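4. Setting Up and Recording the Breakfast Tray Task

This section covers the tray task as used in the Darko study, recorded with Prorari version 2. It assumes you have finished Section 3, that both arms are homed, and that the emergency stop has been pressed at least once on purpose.

4.1 What the task is for

Darko asks a narrow question: if a long task is cut into labeled stages, does a policy trained on the stages recover from a bad grasp better than one trained on the whole thing in a single gulp? Breakfast was chosen for the usual scientific reasons. It has soft things, slippery things and things that roll, and the supermarket sells it.

The task has two scored stages. In the first, the sandwich goes onto the plate on the tray. In the second, the left arm picks up the carton, brings it over the blue cup, tilts it and puts it back. Everything else on the table is a distractor. The strawberries do nothing. The eggs do nothing. They are there to be ignored, and earlier policies were very bad at ignoring them.

The carton is empty and stays empty. The pour is a matter of pose and timing only, and the scorer does not care about milk. Please do not "make it more realistic." The wrist electronics are not rated for realism.
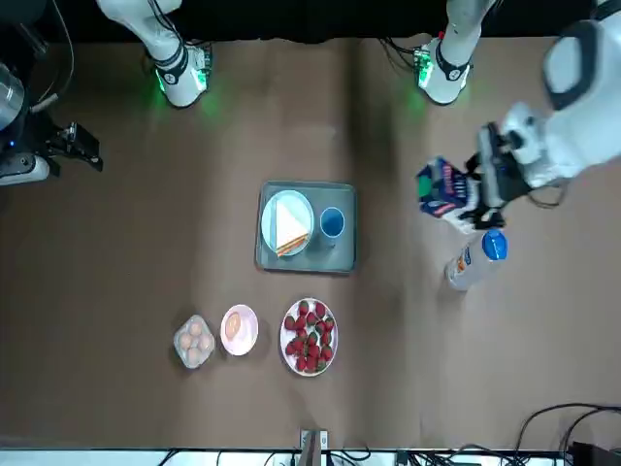
Figure 4-1. Stage two, carton in the left gripper near the table surface. The sandwich is already on the plate.

Naming note: "left" and "right" always mean the robot's left and right. In the overhead view the arms come in from the top, so the two are swapped in the picture: the robot's right arm is on the left. In the side view they may not agree with anything you believe. Use the labels in the Prorari window and leave your own hands out of it.

4.2 Before you start

You will need the tray, the plate, the blue cup, the sandwich, the carton, the bottle and the distractor set. The distractor set is the egg container, the small dish and the plate of strawberries.

1. Spread the brown covering and pull it flat from the front edge. Creases are allowed. Ridges tall enough to tip the cup are not.

2. Check that the cables along the front edge lie outside the tray zone. A cable loop in the corner is fine if the arm cannot reach it. Move the arm there by hand and find out.

3. Confirm the green light at each wrist. If one is dark, go back to Section 2. Do not swap modules between arms to see whether the fault follows the module. It does, and then you have two arms to recalibrate.

4. Open Prorari, load the profile named darko_tray, and wait for every camera row to report "ready." The side camera is slow. It is also the only one that gives a useful view of the gap between carton and cup, so it gets to be slow.

CAUTION: The grippers close with enough force to crush an egg container and will do so without changing expression. Keep hands off the table whenever the status bar is any color but gray.

4.3 Laying out the start state

The layout is loose by design. Prorari deals a new jitter card before each episode, telling you which item to nudge and in which direction. Follow the card. People asked to "place things randomly" place them in the same tidy arc every time, and a policy will happily learn the arc instead of the task.

1. Set the tray near the center of the table, long side facing the front edge.

2. Put the plate on the left part of the tray and the cup to its right, upright, mouth up. The plate must be empty.

3. Put the sandwich on the table to the left of the tray, clear of everything else. It should lie flat.

4. Put the bottle and the carton on their sides to the right of the tray. They may lie close together. The right-side clutter is the whole point of stage two: the bottle sits near the carton and is, to a policy with no stage labels, every bit as attractive.

5. Line up the distractors below the tray: egg container, small dish with one egg, strawberries.

6. Send both grippers to the Wide pose. They should swing out to the sides and leave the tray in full view of the overhead camera.

7. Step back and press Check Layout.

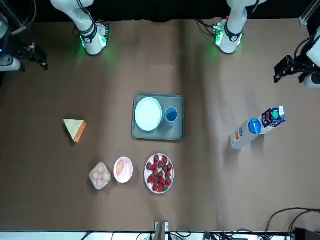 Figure 4-2. An accepted start layout, overhead camera. Grippers out to the sides, plate empty, sandwich to the left of the tray.

If Check Layout fails, the window tells you which item it dislikes. It is usually the sandwich. The checker looks for a triangle, and a sandwich seen from the wrong side can look like a folded napkin. Rotate it a little and try again.

Note: The checker does not look at the distractors. You can leave out the strawberries and it will pass you without a murmur. The episode will then be thrown out weeks later by Philomena Ansah, who reads the overhead stills before each training run and will send you the episode number with no other text in the message.

4.4 Recording an episode

1. Press Arm. The status bar turns amber.

2. Take the leader handles. Hold still until the bar turns green. If you are drinking coffee, the bar will stay amber, and it is right.

3. Do stage one. Approach the sandwich from the outside of the table, lift, carry it over the edge of the tray and lower it onto the plate. Release slowly. A sandwich that lands leaning is acceptable if it stays on the plate.

4. Tap the foot pedal once. This writes the stage boundary. Tap it when the gripper has opened, before you move away. Tapping late smears the boundary, and smeared boundaries were the largest source of error in the first Darko set.

5. Do stage two. Pick up the carton with the left gripper. Lift until it clears the bottle, then travel. Going straight across at table height is faster and will take the bottle with you.

6. Bring the carton over the cup, tilt it, and leave a gap between carton and rim. Hold for one slow breath. Kwesi Baidoo's original instructions said "hold until it feels poured," which produced data with a great deal of personality and no consistency. 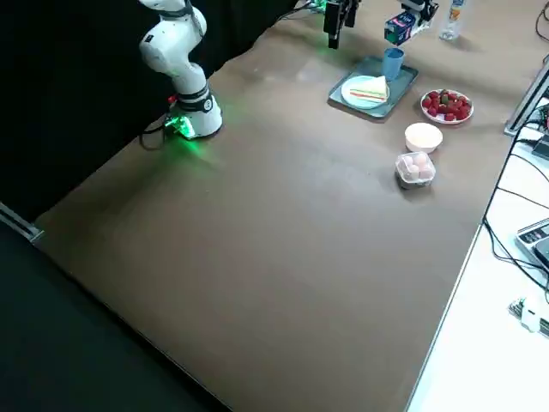 Figure 4-3. Carton held over the blue cup, side camera. Note the gap at the rim; contact here fails the stage.

7. Return the carton to the table. Open the gripper. Tap the pedal again.

8. Send both arms to the Wide pose and press Save or Discard.

CAUTION: Do not reach in to catch a falling item during recording. The item is cheap. If something falls, finish the motion, then press Save with the tag "drop." Drops are wanted. A recovery policy trained only on perfect demonstrations has never seen anything to recover from, which is roughly how we ended up with the first paper's limitations section.

4.5 Recoveries

Some jitter cards carry a black stripe. On these, spoil one grasp on purpose, then fix it. Close beside the carton and miss. Grip the sandwich too near the point and let it swing. Open, back off, try again, and carry on to the end of the stage.

The spoiled grasp must look like an honest mistake. Sena Nyarko compared staged misses with real ones and found that operators faking a miss slow down first, like an actor approaching a banana peel. The policy picked up the slowing down and ignored the miss. If you notice yourself preparing, discard and take another card.

4.6 What to expect from the results

The current set holds 1,415 episodes. Trained on it with stage labels, the policy retries a failed carton grasp from wherever it happens to be. Trained without them, it tends to go back toward the sandwich, find that the sandwich has already been moved, and hover. Hala Najjar named this behavior "grieving" in the lab notes, and the tag in Prorari is now officially "grief." Use it when you see it.

Stage labels did not help with the sandwich itself. Both versions drop it at similar rates, and both pinch the crust. We had hoped for better. If you are repeating the study, treat stage one as a warm-up and compare on stage two.

The labeled policy also still reaches for the bottle now and then, mostly when the bottle and carton lie parallel. Yayra Abubakari is testing a version that looks at the cap before it commits. That work lives in the Plisov branch and should not be mixed with Darko data, however similar the folders look.

4.7 Common problems

Stage boundary missing. The pedal has slid under the table again. Tape it down and re-record the episode. Boundaries added afterward by hand are marked as such and left out of the main comparison.

Carton slips when tilted. Grip nearer the middle. If it still slips, the carton has gone soft along the sides and needs replacing. Use the same printed design, or every earlier episode becomes a study of a different carton.

Cup walks across the tray. You are touching the rim. Watch the side camera, where the gap is easier to judge, and come in higher.

Strawberries look different from last session. They are. Replace them when they begin to shine, and note the change in the session log under "perishables." The sandwich gets its own line in the log and is not to be eaten after recording, whatever the hour. It has been handled more than it looks.

Prorari reports "tray not found." Something is parked over it, most often a gripper that never went to Wide. Send the pose again, wait for the bar to turn gray, and run Check Layout from the top.

For moving finished episodes to the Brakari storage server, continue to Section 5.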